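Folding on the bed: a gallery for doubters
Provudport Household Pages
3 August

I have read a lot of advice on folding T-shirts, and most of it was written by people who seem to own very few of them. The advice comes with a promise. Your drawer will hold twice as much, your shirts will come out without a crease, and you will start to enjoy it. I have been folding clothes for other people and for myself for a long time and I don't enjoy it now. I would like it to be over sooner, and I would like the shirts to look decent when I take them out. Those are low aims and I judge every method by them.

This gallery is on the first stage only, the laying out. Most guides skip it. They start with a shirt already smooth on a white table, square to the edge, and go on from there as if it had got that way by itself. If you fold at home you probably fold on a bed, and a bed is a poor table. It gives under your hand. The cover moves when the shirt moves. I have been told by the Grallance people, who sell a folding board, that I should not be using a bed at all. They would say so. I borrowed one of their boards for a fortnight and it did make very even shirts, all the same width, as long as the shirt was a size the board liked. Anything larger hung over the side and had to be done by hand. It also needed somewhere to live, and it ended up behind a door, where I expect most of them end up.

So, the bed. What I wanted to know was whether the usual rules for laying out are worth following there, or whether they have just been copied from one page to the next.

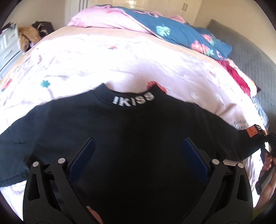 Back upwards, collar at the far end, one sleeve pulled out to the side.

Face-down is the rule I came to this most ready to argue with. The reason usually given is that the front of the shirt ends up on show, so you can tell which one it is without unfolding it. Fair enough if the printing is on the chest. Plenty of shirts carry something on the back instead, like the big white IKI99 under the collar on the black one, and if you lay those face-down and fold in the normal way you tuck the lettering inside and finish with whatever the front has to offer. In a drawer of black shirts that may be nothing at all. I now look at a shirt before deciding which way up it goes. It takes no time and it breaks the rule, and I have not been sorry.

Sleeves
The guides say to get the sleeves out level before you do anything else. I resisted this for years on the grounds that they get folded in anyway, so who would know? I have to give way here. A sleeve that starts with its hem turned under stays turned under, and you find it again as a hard little ridge when you put the shirt on. Pull from the end of the sleeve, at the hem, and the whole of it comes straight. Pulling from the middle only makes a point in the cloth. You don't have to do both sleeves to the same standard, though. A slight turn at one hem will come out with a flat hand.

Tags and labels
Take off anything that is pinned or tied on before the shirt goes in the drawer. Swing tags leave a dent in whatever is stacked on top of them, and the little plastic ties catch on knitwear. Sewn-on patches near the cuff can stay where they are, but fold so that the patch lies on the outside of the sleeve. I did the opposite for a while because a page on the Sosa method told me to hide all labels. All it did was put the thickest bit of the shirt in the middle of the parcel, and the stack leaned.

The cover underneath
There is a school of thought that says you must fold on something plain, so that you can see the edges. I can't see what difference it makes with a dark shirt. A dark shirt shows up perfectly well on a pale cover whether or not the cover has flowers on it. A white shirt on a busy pattern is another matter and I have lost the end of a sleeve that way more than once. What matters far more is whether the cover is smooth. If it is wrinkled, the shirt follows the wrinkles, and you can stroke it flat as often as you like. Pull the duvet tight first, or take it off and use the sheet. I know that means half making the bed before you start, and I know you won't always do it. I don't.

The three-second fold
Every few years somebody sends me a link to the three-second fold, where you pinch the shirt in a couple of places, cross your hands, and it falls into shape. It does work on a table. On a mattress it takes me a good deal longer than three seconds, because the bottom layer drags on the bedding when you lift, and one side comes up late. I timed myself doing it and then timed the dull way, sides in and then up from the hem, and over a basket of washing there was nothing in it. The dull way also left me with fewer to do again. If you have already learned the fast one and it pleases you, carry on.

Filing upright
Still not convinced. A shirt on its edge has to be folded small enough to stand, and small means more creases. It also relies on the drawer being full. Take out a few and the rest slump over. The Ó Néill laundry on the hill stacks everything flat and has done for as long as I have been going in, and their parcels come home in better order than my drawer does.

What I kept
I look at both sides before laying the shirt down. I get the collar flat, pull the sleeves out by the ends, and smooth from the collar to the hem with the side of my hand. Sides in, sleeves back, up in two. I gave back the board.

Letters came in after the last gallery, on pillowcases, from people who iron them. I have read them all and I still don't. If you have a way of folding long sleeves on a bed that doesn't end with the cuffs poking out, please write in, and say what kind of cover you use.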